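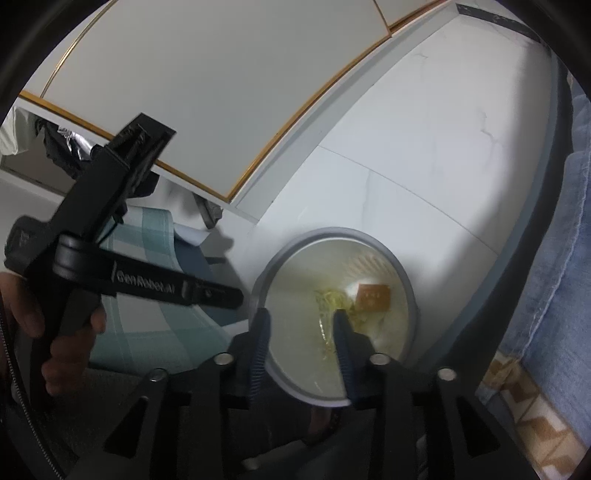

Wilthorpe's kitchen scraps round opens to the whole town this April

Trernon to collect peelings, tea bags and leftovers from any household that wants it

Hello from Wilthorpe! I'm Ha-neul Yang, I run Trernon, and I've been promising people this news since before Christmas, so it's a real pleasure to finally type it out. From April, our weekly food scraps collection will be open to every household in town. If you live in Wilthorpe and you eat, you can join.

Those of you who have followed us from the beginning will remember that we started on the hill end of town with 120 households and one van that didn't like the hill. We lent out tubs, we asked people to fill them, and we came round on Monday mornings to see what we'd got. The trial was meant to last the summer. It ran straight through the winter as well, partly from enthusiasm and partly from the fact that people got quite cross when I mentioned stopping.

By the end we had collected 2564 kilos of food scraps, all of it weighed at the yard on the old potato scales. That's carrot tops, coffee grounds, bread crusts, the bit of curry that got pushed to the back of the fridge, and more banana skins than I thought one town could get through. It all went into compost for the growing plots at Shin, just over the river, and a good part of that compost has already been dug in under this year's beans.

When we opened the waiting list for the full service I had a quiet bet with myself that we'd see a few hundred names. We have 1029. I had to ask for a bigger spreadsheet (you can laugh, I didn't know how to add more columns).

How it works

You sign up, and we drop off a lidded tub and a sheet with your collection day on it. You put your scraps in the tub during the week and leave it by your front gate or door before 7 a.m. on the day. We empty it, give it a rinse and put it back where we found it. If you live in a flat, we'll agree a spot with you and your neighbours, and a few blocks have already asked for one large shared bin, which works very nicely.

The town has been divided into 14 rounds. The hill end stays on a Monday, so if you were part of the trial you don't need to do a thing, just carry on. Everyone else will get their day by post or email, whichever you ticked.

What can go in

Fruit and vegetable peelings, cooked leftovers, stale bread, rice and pasta, eggshells, coffee grounds, loose tea, cut flowers past their best. Plain kitchen paper is fine too if it's been used to mop up food. Small amounts of cooked meat and fish are all right now as well, which they weren't in the trial. We've got a closed composting unit at the yard and it copes with things an open heap never could.

Please keep out: plastic of any sort (those little stickers on apples are the bane of my life), cooking oil by the pint, nappies, cat litter, and anything marked "biodegradable" that is really a bag. A lot of tea bags still have plastic in them. If you're not sure about yours, tear it open, tip the tea in and bin the bag.

And do scrape rather than pour. A tub full of soup is a heavy, splashy thing at six in the morning and I've worn enough of it.

A word from the plots

Sivaprasad Pinto looks after the growing at Shin and has had more of our compost through his hands than anyone. I asked him for something to put in this press release and he sent me back a page and a half on soil texture, so I've picked out the part I understood.

"The ground here was hard clay when we took it on, and you could have made pots with it," he says. "We've put the Trernon compost on four beds so far and left others alone so we could see what it did. I can push a fork into those four with one hand. We had leeks off them all winter. I'd like to do the rest of the field now, please, so tell everybody to eat more vegetables."

Consider yourselves told.

Sivaprasad is also running open mornings at the plots through the spring, when you can come and see where your peelings end up, have a poke about in the finished stuff and take a bagful home for your own pots. Members of the round can have two bags a year at no charge. Bring something to carry it in, and wear shoes you don't love.

What it costs

The household round is £4 a month, tub included, and you can stop whenever you like. We've set aside free places for people who'd find that hard going. There's a box to tick on the form, we won't ask you for letters or proof, and the driver won't know who's ticked it.

Cafés and shops are priced by how much they throw out, so get in touch and we'll come and have a look. Buvetti, on the market square, was the first café to join and we've been picking up there all through the trial. Their coffee grounds are lovely to work with, fine and dark and already smelling better than anything else in the van. They've kindly said we can leave sign-up forms on the counter for anyone who'd prefer to fill one in with a pen.

Questions I keep getting asked in the street

Does it smell? A bit, in August, if you leave the lid off. Keep the lid on, put a sheet of newspaper in the bottom, and in hot weather keep the tub somewhere shady. Freezing fish skins until the night before is a good trick and I wish I'd learned it sooner.

What if I go on holiday? Leave the tub in. No need to tell us.

What if I miss my day? Hang on till next week, or bring it down to the yard yourself. There's a green bin by the gate that's open from eight until four on weekdays.

Can I join if I already have a compost heap? Yes, and plenty of people do. They give the heap their raw peelings and give us the cooked bits.

Foxes? They've been less of a problem than I feared. The lid has a catch. Push it down until it clicks.

How to sign up

Forms are at Buvetti, at the Wilthorpe library desk and at the yard, or you can fill one in on the Trernon website. If you're one of the people already on the waiting list you're in, and your tub is on its way. We're delivering street by street, so your neighbour might get theirs a few days before you do. Yours hasn't been forgotten.

We're also looking for two more drivers, early starts, mornings only. You'll need a clean licence and a strong stomach. Ask for me.

For the press

I'm happy to talk on the phone, and Sivaprasad will show reporters round the plots at Shin if you arrange it with him a day or two ahead. Mornings suit us both best. Contact Ha-neul Yang at Trernon, Wilthorpe.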